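Filling a cup from a tap dispenser with a two-handed robot
Project report, group 4
Bram Vanhove, Dede Bawa, Roos Claeys
Supervisor: Karlijn Van Wijk

1. What we set out to do

The task we were given in November was to choose one job from a self-service breakfast buffet and teach it to the lab's two-handed robot. Other groups took toast, trays and cutlery. We took drinks. The robot had to pick up a cup, bring it to a dispenser, work the tap, stop in time and put the cup down again without tipping it.

We chose this because it needs both hands doing different things. One hand has to keep the cup level while the other pushes a lever, and the lever moves the whole dispenser a little if it is pushed too hard.

2. Method

We did not write the movements by hand. One of us wore the control gloves and headset and did the task through the robot, and the arm and finger positions were recorded together with the head camera. In total we recorded 234 demonstrations. Dede did most of them, as she was the steadiest with the gloves. Roos did the rest, and Bram checked the recordings and threw out the ones where the cup was dropped or the camera lagged.

We kept 80 for the first round of training and used the remaining good ones in the second. Each demonstration was cut into four parts: reach, place, pour, return. The cutting was done by hand in a small tool called Worna that an earlier group left behind. It crashes if you open two recordings at once, so save first.

The training itself ran on the department's computer overnight. The first round was too short and we had to repeat it.

3. Problems

The first cups were paper. They were light, and the fingers crushed them before the grip controller noticed any contact. Marloes Smits from the workshop suggested something stiffer with a ribbed surface, and after that the grip was much better. We lowered the closing force as well, so we can't say for certain how much of the improvement came from the cup alone.

The second problem was reflections. Shiny metal near the taps confused the depth estimate, and the robot would stop short or push the cup into the spout. We tried covering the metal with matt tape. It helped, but the tape came off when it got damp, and it felt like cheating. In the end we recorded more demonstrations with the room lights in different positions — this took two full afternoons — and the errors became smaller.

The third problem was the lever. The left hand has to come in from the side with the fingers forward, and the right hand must already be in place with the cup. If the left hand arrives first, coffee goes on the tray. We added a check that holds the left hand back until the right hand has stopped moving.

4. Results

We tested the final version on Thu 28 March with 33 attempts. An attempt counted as good if the cup was at least half full, nothing was spilled outside the drip tray and the cup was still upright at the end. Most attempts were good. The failures were nearly all in the pouring part, where the robot let go of the lever too early and left a small amount in the cup.
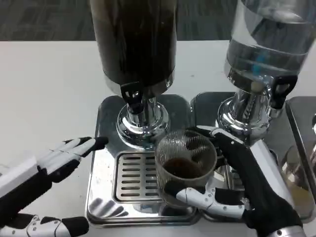
How does the robot know when to stop pouring?

It goes by time and by the camera. The trained model has learned how long the lever was usually held down in the demonstrations, and it corrects this a little from how dark the cup looks. That works for coffee. With water the camera has very little to go on, and the robot relies almost completely on timing.

5. What we would do differently

We would weigh the cup. A small load cell under the drip tray would give the level directly and would work for any drink. Bram made a drawing for one, but there was no time to build it.

We would also agree on the starting position of the cup before recording anything. In our first week everybody put it down wherever they liked, and the recordings from that week were hard to use.

The next group can have our recordings and the label files. They are on the shared drive under Vasden, with a text file explaining the names. The four-part labels are complete for all the demonstrations we kept. The glove calibration has to be done again for each person, and Roos has written down the steps on the last page of the lab book.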